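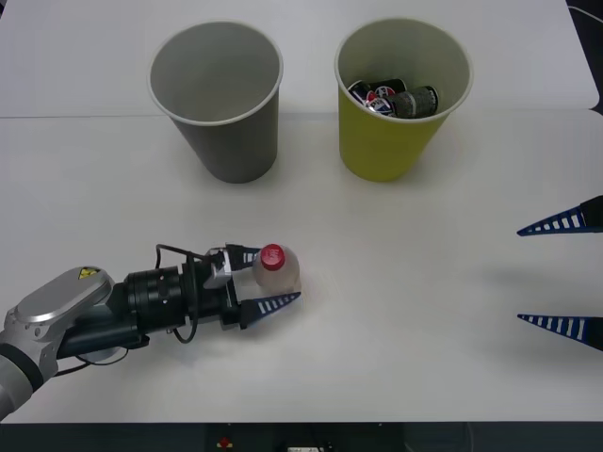

Left arm holding a small capped bottle on a two-arm table, with sorting cups behind.

Search this site
Search
Menu

About Altuvham

Altuvham records demonstrations of manual work done by robot arms, checks them, and delivers them as training data for learned control systems. We do not build robots and we do not train the final models. Our customers do one or both of those things, and they come to us when they need a large number of clean examples of a task and do not have the tables or the operators to produce them.

The company started with one table in a rented unit on Engelhardt Street. We still have that unit, now used for storage and repairs. Recording moved to the Flurnosham building, where there is room for 40 tables on one floor with the same lighting over each.

What we record

Most of our work is on tabletop tasks with two arms: picking, placing, sorting, handing an object from one arm to the other, opening and closing containers, folding, and simple assembly. The objects are ordinary ones. Paper cups, small drink cans and plastic bottles with screw caps account for a large share of the sorting work, and they are harder than they look. A clear bottle gives a camera very little to go on. A thin cup deforms if the fingers close too far, and it tips if something is dropped against the rim. A can lying on its side in a cup has to be approached at a different angle from one standing on the table.

A single recording is called an episode. It begins with the objects in a set layout and both arms clear of them, and it ends when the task condition in the written instruction has been met or the operator calls a stop. For each episode we store the camera video, the joint positions of both arms, the gripper openings, the commands sent by the operator, and the text of the instruction. All streams share one clock. Episodes with a clock fault are removed and are not billed.

How a task is set up

Every task begins with a task sheet. The sheet gives the instruction in plain words, the list of objects, the allowed starting area for each object, which arm may be used for which step, and the condition for success. "Put the bottle in the gray cup" is an instruction. "Bottle inside the cup, cup upright, both grippers open and clear" is a success condition. We ask customers to sign off on both, as most disagreements about data come from the second one.

Starting layouts are drawn by Odik, our in-house scheduling program. Odik shows the operator an outline of where each object should go and logs the layout number with the episode. It also decides when to swap an object for another of the same type, so that a data set does not end up with one cup color or one can appearing in every episode. A standard task uses 100 layouts. Customers may supply their own layouts, and a few do.

Before full recording starts we run a pilot batch of 79 episodes and send it to the customer unfiltered, including the failed ones. Changes to the task sheet are free at this stage. After the pilot is accepted, a change to the sheet opens a new task number and the earlier episodes stay under the old one. We do not merge them.

Operators

The arms are moved by trained operators using hand-held controls. New operators spend their first weeks on practice tasks whose data is thrown away. They move to paid tasks when their motion is smooth enough to pass the same checks that are applied to everyone else. Operators work in blocks of 40 minutes with a break after each block. Longer blocks were tried in the first year and the late episodes were measurably slower, with more regrasps.

Operators are told to work at a steady pace and to avoid pauses in mid-air. They are also told not to hide mistakes. If a bottle slips and can be picked up again inside the working area, the operator picks it up and carries on, and the episode is tagged as a recovery. Recovery episodes are kept in a separate folder. Some customers want many of them and some want none.

Checking

Each episode passes through an automatic check and then a human one. The automatic check looks for dropped video, joint limits, sudden jumps in command values, and contact between the two arms. The human reviewer watches the episode at double speed, compares the last second against the success condition, and marks the start and end of each grasp. Reviewers do not check their own recordings. When two reviewers disagree, the episode goes to the task lead, who decides and writes down the reason in the task notes. Task notes are part of the delivery.

Rejected episodes are kept until the task closes and then deleted, unless the customer asks for them. They can be useful for training a model to tell success from failure, and we supply them on request at a lower rate.

Tables and equipment

All tables in Flurnosham have a plain white matte top. Other surfaces can be fitted, and we hold a stock of wood-pattern, dark and printed tops for tasks that need variety. Each arm is calibrated at the start of the shift and again after any finger change. Fingers wear, so every finger has a number and a log. The current catalog of objects has 557 entries, each with a weight, a set of measurements and reference photos. Customers can ship their own objects to us, and these are stored apart and returned at the end of the task.

Delivery and ownership

Data is delivered in the customer's format or in ours, with a reader script in either case. Recordings made for a customer belong to that customer. We keep no copy after the acceptance period and we do not resell them. A small set of our own recordings is available for testing your loading code before you place an order.

Visits

Visits to the Flurnosham floor are possible by arrangement. The floor closes for maintenance for part of July, and no recording or visits take place during that time. Please send the task you have in mind before the visit, with the object list if there is one, so that a table can be set up for it.

Shares 40
Comments 0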